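Lock Down Your Home Network in One Evening
Household Tips – September 2019

Every few weeks there's another story about hackers working for some foreign government, and it's easy to think it has nothing to do with your kitchen table. But a lot of those break-ins pass through ordinary home routers and cheap cameras along the way! The good news is that closing the easy doors takes one evening and costs nothing.

Start with the router. Type its address into your browser (it's usually on the sticker underneath) and log in. If the password is still the one it came with, change it right now, before you read another line. I like four or five unrelated words strung together – easy to say out loud to a houseguest, miserable to guess. Write it on a card and tape it inside a cupboard door. Paper is fine! A spy overseas can't open your cupboard.

While you're in there, look for the firmware update page. Mine was buried under "Administration," and it was 4 versions behind. Give it ten minutes and don't unplug anything while the lights blink.

Next, the guest network. Almost every router has one and hardly any of us switch it on. Put the doorbell, the TV, the talking speaker and the baby monitor on it, and keep your laptop and phone on the main one. If somebody gets into the doorbell, they're stuck out there with the doorbell. 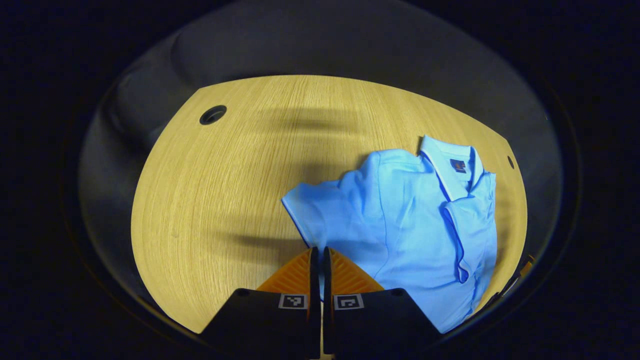

Photo: Grigoris Theodorakopoulos

Now for email, and this is my favorite part, as it makes such a difference. Turn on two-step sign-in for your main account first, then the bank, then everything else. Print the backup codes and put them with your passports.

Strange messages deserve a slow hand. The ones aimed at real people are often very polite: an invitation to speak somewhere, a survey, a nice note about your work. My neighbor in Torkport got one about a paid research trip, all expenses covered, and the link went to a sign-in page with one letter wrong. Don't click. Open a new tab and go to the site yourself.

Old phones and tablets are worth a look too. If one hasn't had an update in ages, take it off the Wi-Fi and let it be a kitchen timer. Wipe it properly before you give it away, and pop out the memory card (I forgot mine once, with 200 vacation pictures on it).

Last thing: set a reminder to check for router updates every 30 days. I do mine on the same night I clean the coffee maker, and the coffee maker takes longer.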